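How long do I keep old utility bills??

Sigita Sepp
Moved out of the Grīnberga building in February and still have every paper bill from the place. Welline for water, Stustel for the phone, plus the lease and a stack of rent receipts. All of it on my desk in piles, sick of it. 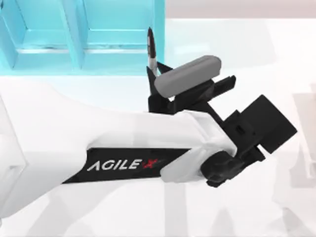
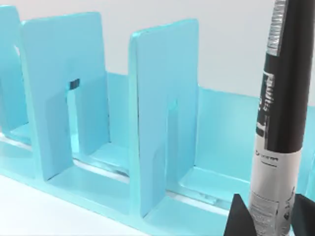

Main worry is the deposit. Paid $735, landlord is holding it and now says there's a $35 water charge left over from my last month. I'm pretty sure I paid that. So do I toss the older stuff or sit on all of it till this is done? Also is a scan good enough or do they want the paper. Thanks, typing this on lunch

Pranab Debnath
Don't toss anything yet! Call Welline and ask for a final statement with your move out date on it. Mine took 4 days to come by mail. Send the landlord a copy, keep the orignal. Do it in writing, email is fine, and ask for the deposit back in the same message with a date you want it by.

After the deposit is back: old phone bills can go. Lease, move-out letter and proof of the last payments, I'd keep a few years. Scans were fine for me but check what your state says about deposits, the deadlines are all different. Shred anything with an account number.

natalie_k
just keep it all lol. I tossed mine and then Natbridge came after me for $2,525 on an account I closed, took forever to sort out

Sigita Sepp
Yikes ok. Called Welline, statement is on the way. Phone bills staying in the pile til I hear back. Will update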